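Szilágyi gluten-free bread mix, 2 months of use

Oct 26, 2022

I started to buy this mix in the small shop on Cleditz street, when my old one was not sold anymore. The bag is 561 grams, a strange number, and it gives one loaf. You add water, oil, a spoon of vinegar and the yeast, which comes in a separate packet inside.

The dough is very soft, more like a cake batter, so please do not try to knead it. I made this mistake the first time and I lost half of it on my hands. Now I mix it with a strong spoon for four minutes and put it directly in the pan. In my oven it needs 12 minutes more than the bag says. Without this extra time the middle stays like gum.

The taste is good. There is some buckwheat in it, and you notice it, but it is not bitter. The crust was better than with the Surkero mix, which always became hard like a cracker on the second day. For sandwiches I cut it thin and toast it a little.

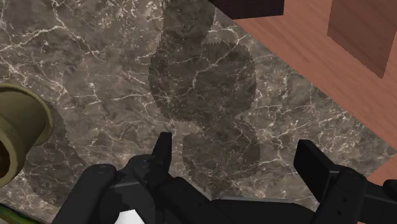
Galtetti wrote under my first short note that the loaf falls down in the center every time, and asked if the yeast is too old. I had the same problem in April with another brand, and for me it was too much water. Try to take two spoons less, and let it rise only until it reaches the border of the pan.

What I do not like is the price, and the bag does not close again after you open it. Also the instructions are printed in very small letters on the bottom.

I give it 4 stars. I will buy it again, but I would like a bigger bag for families. For pizza I cannot recommend it, the base was wet under the sauce both times.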